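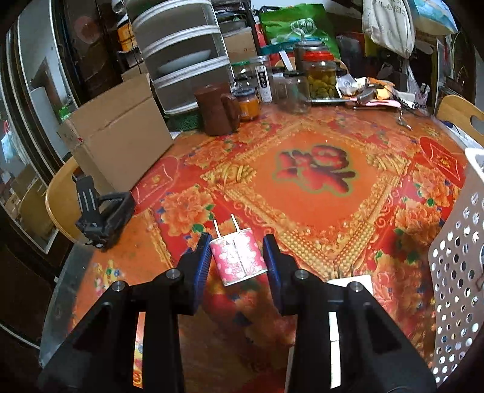
식탁 위 잡동사니 정리, 명절 전에 한 번

설을 앞두고 플로브컴 생활모임에서 이번 달에 다룬 곳은 둥근 식탁입니다. 빨간 모란꽃 식탁보를 깔아 두면 보기에는 좋지만, 식탁은 집에서 물건이 가장 빨리 쌓이는 자리이기도 합니다. 어댑터, 열쇠, 과자 봉지, 빨간 봉투가 반찬 병과 한자리에 섞이기 쉽습니다.

순서는 간단합니다. 먼저 먹는 것과 먹지 않는 것을 나눕니다. 절임이 든 큰 유리병은 쟁반에 올려 한쪽으로 모으고, 빈 유리병은 씻어서 완전히 말린 다음 뚜껑과 함께 보관합니다. 과자는 뜯은 것부터 앞에 둡니다.

플러그 어댑터는 구멍 뚫린 플라스틱 바구니에 따로 담습니다. 금속 핀이 위로 향한 채 식탁에 세워 두면 손이나 소매가 걸립니다. 물기 있는 컵 옆도 피해 주세요. 열쇠는 현관 쪽 고리로 옮기고, 봉투는 서랍에 눕혀 넣습니다. 접시는 플라스틱 수납장에 칸별로 나누어 두면 꺼내기 편합니다.

식탁보는 물건을 모두 내린 뒤 마른 천으로 한 번, 젖은 천으로 한 번 닦습니다. 광택이 있는 식탁보에는 거친 수세미를 쓰지 마세요.

다음 모임은 2020년 1월 15일 오전 10시, 스터크턴 회관 2층입니다. 쓰지 않는 바구니나 상자가 있으면 가져오셔도 됩니다. 문의는 로절린드 응우옌트란에게 해 주세요.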